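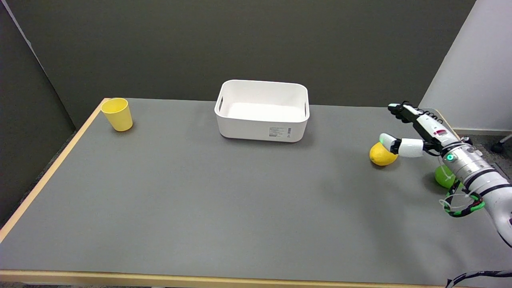 Flinik-admins Digest, Vol 54, Issue 3

Message: 5
Date: 1/6/24
From: Hiba Nimri
To: flinik-admins
Subject: Re: Moving shared blocks to Plindwood

Rommel, thanks for writing this up. I read it twice and I still don't see it, so I'm going to answer in line and probably repeat myself.

Rommel Malabanan wrote:

> Hi all,
>
> I've been running Plindwood on our staging server since September and
> I think it's time the list talked about recommending it as the default
> way to handle shared blocks in Flinik. For those who haven't looked at
> it, it replaces the built-in block library with its own store, and
> every page that uses a block pulls it from there at render time. You
> edit the block in one place and all pages pick it up.

The built-in library does this too. You edit the block, you hit "Publish everywhere", and the pages get rebuilt. I know people forget the second step. I forget the second step. But when I read "edit in one place and all pages pick it up" I want to know what we get that we don't have now, and as far as I can tell the answer is that the button goes away.

I am not sure I want the button to go away. Last year one of our editors pasted a half-finished opening hours table into the footer block and saved it. With the built-in library that was a draft until somebody published it. With Plindwood, going by its own readme, save is publish unless you turn on "staged blocks", and staged blocks is marked experimental. So the safe behavior is the experimental one. Maybe you have it switched on. Your message doesn't say.

> We have 140 pages on that site and I moved all of them over in an
> afternoon. The import script found every shared block and converted it.
> I only had to fix a few by hand.

How many is a few, and what was wrong with them? I'm not trying to be difficult. I have been through three of these import scripts by now and it's always the few that eat the week. The ones that convert cleanly are text and a picture. The ones that don't are the blocks somebody wrote five years ago with a query inside, and those sit on the pages that get all the traffic.

I tried the script on a copy of our site before answering. It finished without an error. Then I opened the contact page and the form block was there but the hidden fields were gone, so every submission would have gone to the default mailbox. There was nothing in the log. I would much rather have a script that stops and complains than one that says "done" and leaves me to find out from the front desk.

If anyone wants to check the same thing on theirs: look at any block that has a form with a department set in it. After the import, open the block in source view and search for the department name. On mine it wasn't there. If it's there on yours then I'd like to know which version of the forms module you're on, and I'll withdraw half of this complaint.

> Performance is better too. Pages feel noticeably snappier, especially
> the home page, and the editors have commented on it.

I have trouble with this one. Pulling blocks at render time is more work than serving a page that was already built. It can't be less. If the pages are faster then something else changed, and my guess would be the cache. You said in an earlier thread that you moved staging to Zurov over the summer. Zurov puts a cache in front of everything by default. So you may be comparing Plindwood with a cache against the built-in library without one.

Easy to test. Turn off the Zurov cache for staging, load the home page logged out, write down the number. Put the old library back, do it again. If Plindwood still wins I'll say so on the list. Please don't test logged in, the toolbar swamps everything.

Also, and I think this matters more than speed: what does the cache do when a block changes? With the built-in library a publish sends a purge for each page it rebuilt. Plindwood doesn't rebuild anything so it has nothing to send. Unless you've set up a purge hook yourself, your editors are saving a block and visitors are getting the old one until the cache runs out. The editors wouldn't notice, they're logged in and bypass it.

> It also plays well with Yap. Since blocks are now real objects, Yap can
> index them, and you can search for a block by its content instead of
> scrolling through the library list.

OK, this I would like to have. The library list is awful and I won't defend it. Ours is sorted by the date the block was created and there's no way to change it, and we have blocks named "sidebar", "sidebar new", and "sidebar new USE THIS". Being able to search them would save me real time.

But does Yap also show them to visitors? When I turned on block indexing on the copy, the blocks started coming up in the public site search as results of their own. I searched for our parking policy and the top hit was a bare sidebar with no page around it. There's a setting to exclude content types from public results, under Search > Sources > Visibility, and block wasn't in the list of types. I didn't dig further. It may be that you have to rebuild the index before the type appears. Can you look at what yours does from a logged out window? Search for any phrase that's only in a footer.

> The one downside is that you need to give the web user write access to
> the block store directory. The docs explain how.

I went and read that page, and what the docs explain is how to open up the whole data directory. You don't need that. If somebody on this list does go ahead, give the web user the blocks directory and nothing above it, and then check that the installer didn't quietly widen it again, because on my copy it did. I set it tight, ran the upgrade step, and afterward the parent directory was group writable. I set it back and everything still worked, so I don't know why it wants it.

> I'd suggest we update the list's recommended setup page to point new
> admins at Plindwood first, and mention the built-in library as the
> legacy option.

I'd vote no on this for now, and no on the word "legacy" in any case. The built-in library ships with Flinik, gets fixed when Flinik gets fixed, and is what the support desk will ask about when you open a ticket. Plindwood has one maintainer as far as I can see from the changelog. That person may be excellent. I have no reason to think otherwise. But a new admin who follows our page and then gets stuck is going to come to us, and apart from you I don't know who on this list could help them.

There's also the question of getting back out. The readme has a section on importing and no section on exporting. I looked for an export command and found one that writes a single large file in Plindwood's own format, which the built-in library can't read. So to back out you restore from a backup and lose whatever was edited since. Fine on staging. I would not like to do it on a live site, and I would not like to have told somebody else to do it.

What I'd be happy with is a short paragraph at the bottom of the setup page, under "Add-ons people on this list use". It could say that it exists, that Rommel runs it on staging, and that you should take a full backup and check your form blocks after the import. That would be true and it doesn't commit us to anything.

Things I'd want answered before going any further than that:

- Is staged blocks on or off on your site, and has it ever lost a draft?
- Which blocks did you fix by hand, and what had happened to them?
- Home page timing, logged out, cache off, both ways.
- Does a block edit purge the cache, and if so what did you set up?
- Do blocks show in public search for you?
- Has anyone run it through a Flinik upgrade? Not a patch release, a proper one.

The last one is the one I'd wait for. Everything that hooks into rendering broke at the last big upgrade, including two things of mine that I had sworn were harmless. There's another upgrade coming and if Plindwood gets through it without drama I'll look at it again with a better attitude.

For what it's worth I left it installed on the copy, so if you want me to try a particular setting or a newer build, send it over and I'll run it. I can also send you the contact page block from before and after the import, if you want to pass it on to the maintainer. I didn't see an open report for it but their tracker is hard to search.

> Happy to write the new setup page myself if there's agreement.

Please do write the paragraph. I'll read it over.

Hiba

_______________________________________________
Flinik-admins mailing list
To unsubscribe or change your digest options, use the link in your welcome message.

End of Flinik-admins Digest, message 5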